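Recording Tabletop Demonstrations with the Trunder Toolkit

Part 3: Collecting the examples

Camera calibration is covered in Part 2. Finish it first. An episode recorded with a stale wrist transform can't be repaired later.

Set the recorder to 40 frames per second and the episode limit to 900 frames. Open the jaws fully before pressing Record, and keep the start pose within the limits in your Zostance profile.

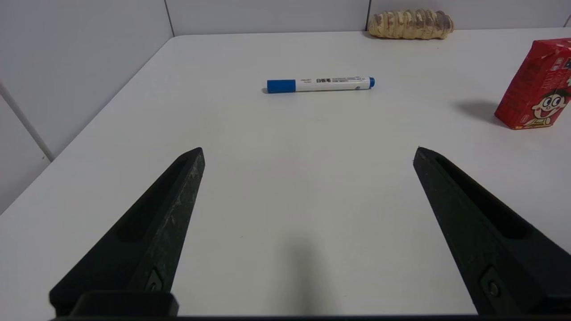
Each episode needs one target, named in the instruction field before motion begins. Keep the wording short: "pick up the marker." Other items stay on the table as distractors. With the marker lying ahead of the open fingers, the red carton off to the right and the bread roll at the back, the policy has to read the instruction to choose correctly.

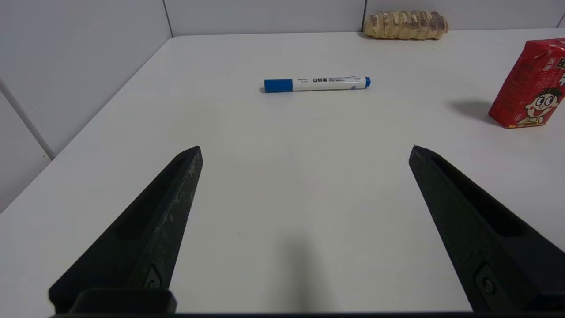
Wrist view, jaws open, marker as target.

Record the head view on its own channel. The two streams share a clock, but the exporter writes them separately — check that both files exist before you reset the table.

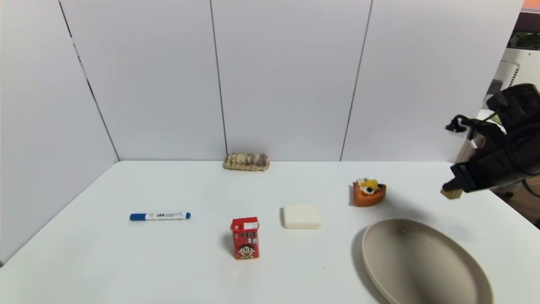 Grasp labels are set by hand in the Sukine viewer. Mark the grasp at the first frame where the object moves with the jaws. For a small part such as the wooden block, the gripper hides much of the contact in the wrist view, so step through the head channel as well. Mark release the same way.

Discard any episode in which the arm pauses for more than 2 seconds. Long pauses teach the policy to stall. 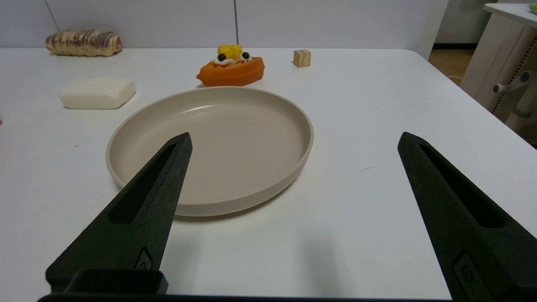
Vary the layout between episodes, and log every change in the session sheet. Our March set ended with 1122 accepted episodes, enough to train the Vermeulen baseline without augmentation.

Export with the default chunk size. Part 4 covers training.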